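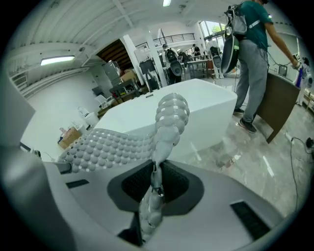
Marleny Castaño has been setting up bathroom displays for Trellarlow for five years. Before that she worked in the warehouse at Gakham, where she learned, she says, "how many ways there are to chip a tub."

The freestanding tubs are the part of the job people ask about most. They look simple once they are standing on the tile with open floor on both sides. Getting to that point takes most of a morning.

"A customer sees a white tub and a gray floor and thinks we just put it down," Castaño says. "But you have to walk around it. You have to see it from the door. If it's a little crooked to the tile, you'll notice that before you notice the tub."

She prefers the rectangular models with a rounded rim for a showroom. Oval tubs sell well, but they are harder to line up with anything. Black faucets and handles, she says, have been the usual request on white tubs lately, and they show every fingerprint.

Covering a tub is a separate question. Castaño likes a perforated plastic sheet, one that bends easily and can be held by its two near edges.

"You let the far edge rest across the top first – then you bring your side down. Don't drag it. If there's a faucet on the far side, look where it is before you start."

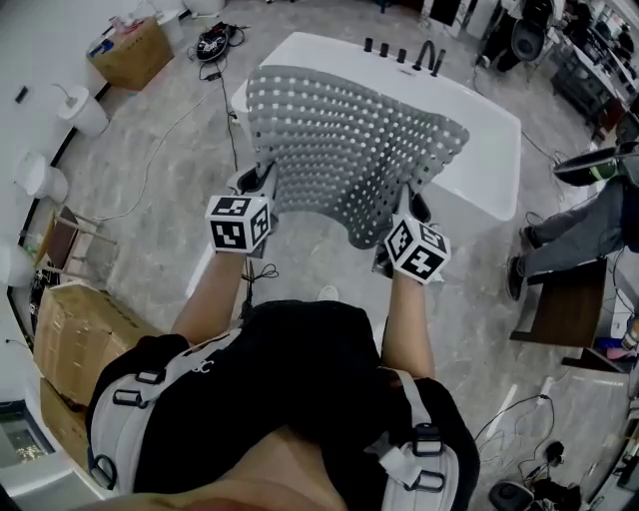
Boxes, cables and Mondays

Castaño keeps flat cartons stacked along a wall until a display is finished. She once sent a set to recycling too early and had to return a basin to Plornitz wrapped in blankets.

Cables on the floor bother her more. "Tile is slippery enough. I want them against the wall before the doors open."

Mondays are for changes to the layout. The Trellarlow showroom gets about 400 visitors in a good month, and most of them come on weekends. Her next job is a row of sinks from Politis, due in July.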